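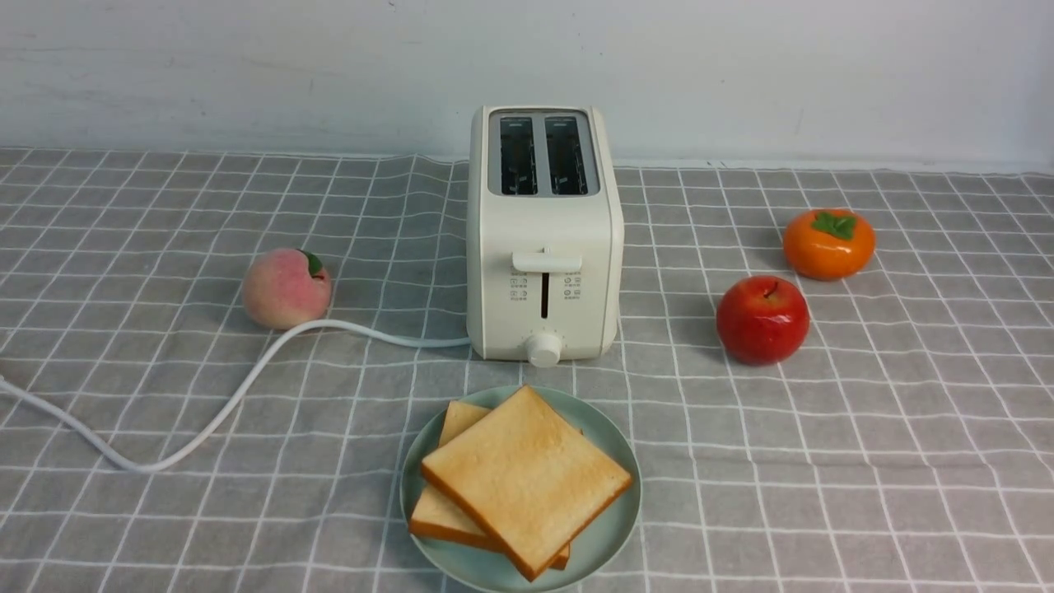

Piltthorpe Toast Set: data card

Recorded by the robotics club at Piltthorpe, fall term. Maintained by Necati Erdem.

What it is

102 recordings of one tabletop task, made by club members driving a two-armed robot by hand. We collected them to train our entry for the Ulov student competition. The task in the Ulov rules is "bread from plate to toaster," with other objects left on the table as distractors.

Table layout

Gray cloth with a white grid. Two-slot toaster in the middle, green plate with two slices of bread in front of it. Peach on the left, apple and persimmon on the right. The toaster cord lies across the left side of the cloth and passes close to the peach. We did not tape it down — the rules say the cord must be free to move.

Cameras

Each recording has a head view and a wrist view for each arm. The head view shows the whole layout. The wrist views lose the toaster at low angles, so check both before you label anything.

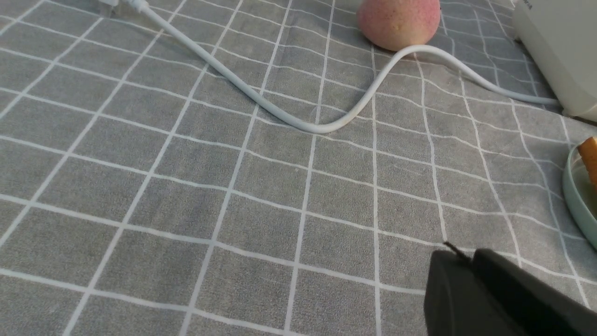
Wrist view, left arm, with the cord running behind the gripper to the toaster.

Files

One folder per recording, numbered from 1. Inside each folder are 3 video files, a joint log and a short text note by the driver. The notes are uneven. Some drivers wrote a paragraph and some wrote "ok."

Splits

72 recordings are for training. The rest are held back for testing, and please leave them alone until the Sunday before the competition. The split was drawn by folder number, so drivers are mixed across both parts.

Known problems

The bread gets moved between recordings and the two slices are not always stacked at the same angle. Do not assume a fixed starting pose.

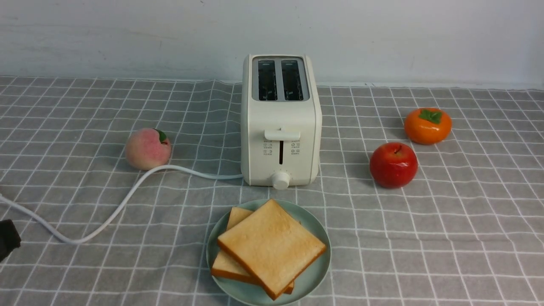 The grid on the cloth is not a reliable ruler either. It bends wherever the cloth wrinkles, mostly at the back edge and on the left. Edet, our labeling script, used to measure from the grid lines and gave bad positions. It now uses the plate rim.

Joint logs are cut at 1000 rows. Longer runs continue in a second log with the same name plus "b". The Trikex loader joins them for you; older loaders drop the second part without a warning.

Use

Club members and other Ulov teams may use the set for practice. Send corrections to Necati with the folder number.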